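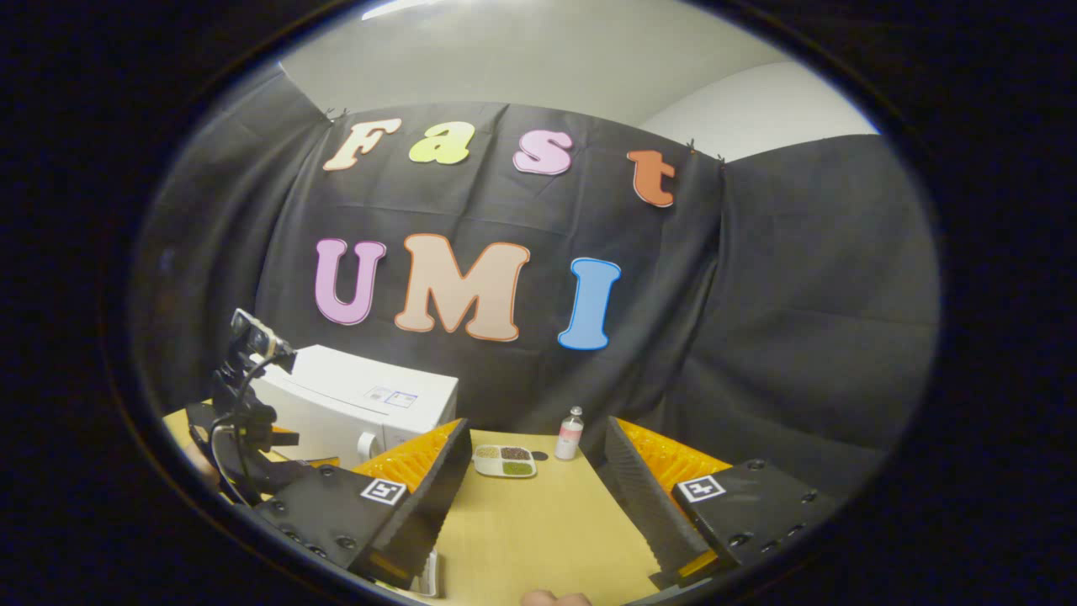 The wig order from Nieminen came in two cartons, and I have now checked the short styles against the packing slip. Lace fronts are fine. The glued parts on the bob style are not, and I would not put them near a hot lamp. For hanging the finished pieces at the fitting, a black fabric backdrop held near its top edge by small dark clips is enough, and cut-out letters with a darker outline read well against it, so I suggest we do the character names that way.

On the adhesive: I tested the Dima spirit gum on net and on bare skin. It set in 81 seconds on net and took longer on skin. Remover lifted it from both, but left a white film on the net that needed a second pass.

Iddrisu Odoi wrote in June 2020:
> Does anyone have a current count for the Amatgate chorus?
> I have 16 heads on my sheet, but the December list had
> more. Also, are we still using pins on the mustaches, or
> has that changed?

16 is correct. The December list included the Pleltthorpe dancers, who bring their own. No pins on mustaches. Use gum at the corners and center, and trim the net to 2 mm before it goes on.

Measurements for the remaining heads should go to me directly, in inches, with the hairline marked.

Rüdiger Kettler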